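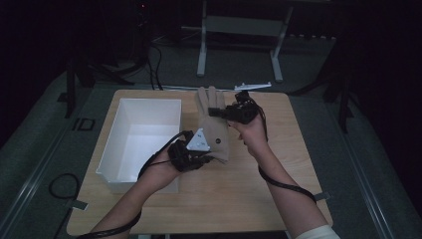 Cordeiro Capture Suite: Operator and Set-up Guide

Section 6. Recording and checking hand demonstrations

Print this page | E-mail this page

This section covers the software steps for recording a manipulation task with two hand units and a head camera, and for turning the recording into episodes the policy trainer can read. It assumes the hand units are already paired with the host computer (Section 4) and that the head camera has a valid lens calibration (Section 5).

You need an operator account with recording rights. If the Record tab is grayed out, ask your site administrator to change your role.

6.1 Start the capture service

1. Turn on the host computer and wait for the desktop.
2. Plug in the left hand unit first, then the right. The software assigns sides by the order of connection. If you plug them in the wrong way around, open Devices and click Swap Sides.
3. Open Cordeiro Capture and sign in.
4. Go to Devices. Both hand units and the head camera should show a green status. Yellow means the device is connected but its clock has not locked.
5. Wait for all clocks to lock. This normally takes less than a minute.

Note: Do not start a session with a yellow device. The recorder will let you do it, but the episodes will be rejected at import.

Caution: Route each cable back along the forearm and secure it before you begin. A cable that pulls on the unit shifts it on the hand, and the pose estimate shifts with it.

6.2 Zero the hand units

Zero the units every time they are strapped on, even if the same operator takes them off for a short break.

1. Strap the units over the backs of the hands. They should be snug but you should still be able to make a full fist.
2. Rest both palms flat on the table with the fingers slightly apart.
3. Click Zero and keep still until the bar fills.
4. Lift your hands, touch each fingertip to the thumb, and watch the hand model on the screen. The model should follow without a visible delay.
5. If a finger on the model stays bent while yours is straight, click Zero again. If it happens a second time, loosen the strap, reseat the unit and repeat from step 2.

6.3 Define the task

Each session is tied to one task file. The task file tells the software what to call the objects, which object is the goal, and where one episode ends and the next begins.

1. Click New Task, or open an existing one from the list.
2. Enter a short instruction in plain words, for example "put the glove in the box." Write it the way you would say it to a coworker. The same text is used as the language label in training.
3. Add the objects. Give each one a name and pick a type: rigid, articulated or soft.
4. Choose the goal object and draw its region on the live view.
5. Choose how episodes are split. Use Manual for soft items such as gloves, cloths and bags. Auto relies on the object coming to rest in a known shape, and soft items settle differently each time.
6. Save the task.

Note: For soft objects, turn on Keep Contact Frames under Advanced. It stores the finger contact estimate at full rate during a grasp. The files are larger, but the planner needs this data to learn how the material gives when it is held from two sides.

Note: Objects that stay on the table and play no part in the task can be added as Background. The segmentation model will then ignore them.

6.4 Record

1. Stand so that the whole work surface is in the head camera view. Check the preview before you start.
2. Click Start Session. The status line changes to Ready.
3. Press the foot pedal to begin an episode.
4. Carry out the task at normal speed. Keep your head steady and look at the item you are handling.
5. Press the pedal again when the task is done.
6. Reset the objects by hand. Nothing is saved between episodes.
7. Repeat for as many episodes as the plan asks for, then click End Session.

The recorder holds up to 72 episodes in one session. After that it closes the session and opens a new one with the same task file. You will be asked to zero the hand units again at that point.

If you drop the item or the grasp slips, finish the episode anyway and mark it Failed with a long press on the pedal. Failed episodes are kept in a separate folder and are used to train the success detector. Do not delete them.

Caution: Keep your hands inside the camera view for the whole episode. If a hand is out of view for more than 2 seconds, the tracker falls back on the unit's motion sensors alone, and position error builds up quickly.

6.5 Check the recording

1. Open the Review tab and select the session.
2. Click Run Checks. The software looks at clock drift, missing frames, tracking confidence and contact data.
3. Open any episode with a red mark and play it back with Overlay turned on. The hand model should sit over the real hands. A small offset at the wrist is normal. An offset at the fingertips is a fault.
4. To correct a fixed offset, choose Align, drag the model into place in one frame, and click Apply to Episode.
5. If the offset changes during the episode, it cannot be corrected. Mark the episode Discard.

Common messages:

E46, contact stream missing. The hand unit was connected but sent no contact data. Restart the capture service and record the episode again.

E510, depth order uncertain. The tracker could not tell which hand was in front. This is common when both hands hold the same soft item close together. Open the episode, step to the marked frame and pick the front hand from the menu. The rest of the episode is recalculated.

W12, low texture. The object has few features for the pose estimator to follow. Plain fabric often causes this. A small dark mark on the object can help. If you add one, record all later sessions for that task with the marked object.

6.6 Export to the planner

1. In Review, select the sessions to export.
2. Choose the format. Use Stoltby if the data is going to the Stoltby motion planner, or Generic for anything else.
3. Select the target arm. The hand motion is converted to gripper motion for that arm, and any part of the path it cannot reach is shown in orange.
4. Click Preview and watch at least one episode through to the end.
5. Click Export.

Caution: Preview does not check for collisions with guards, fixtures or people. Run every new policy at reduced speed first, with a hand on the stop button.

Export runs in the background. You can start a new session while it is working, but do not unplug the data drive.

Section revised in April by Serena Negri and Henrique Bastos, Masville office. Send corrections to the documentation desk and include the section number.

Filed under: Capture Suite > Operator Guides > Perception and Teleoperation

We use cookies to remember your language and the last page you read. Accept | Manage settings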